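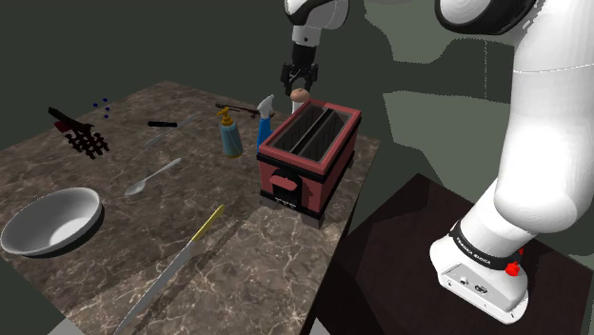 A long-slot toaster on a veined stone counter.

Crumbs, Stone and Stuck Lids

I love a clean toaster more than any grown woman should! Unplug it, let it cool all the way, then slide out the crumb tray and tap it over the sink. A dry pastry brush gets down in the slots beautifully - mine cost next to nothing and I've had it 7 years.

Red enamel and painted finishes like a damp cloth with one drop of dish soap. Skip the scouring powder, please! 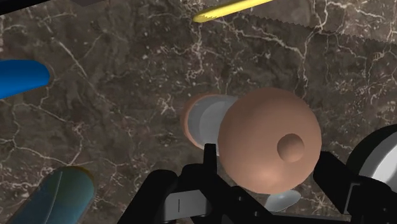
Dark stone hides everything, so I wipe mine at night with the lights low and a flashlight laid flat on the counter. You would not believe what shows up! Brisa Becerra taught me to dry it with an old flour sack towel (the thinner the better) and the streaks are gone in one pass.

For a lid that has stuck to its pot, set the pot back on low heat for a minute, then twist gently with a mitt on. Works on my big soup pot every single time.

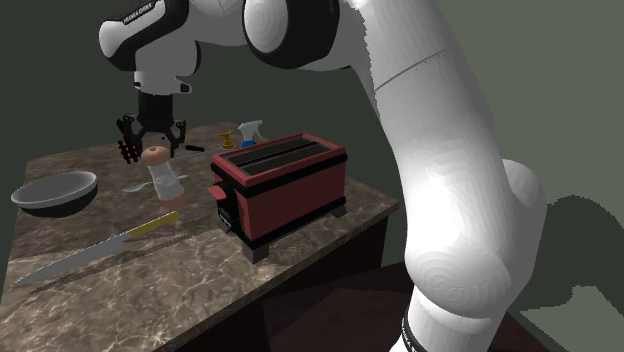 Sealing the counter

Drip a little water on the stone and wait around 4 minutes. If the spot turns dark, it's time to seal - wipe on a thin coat, buff off the extra and keep the lemons away overnight!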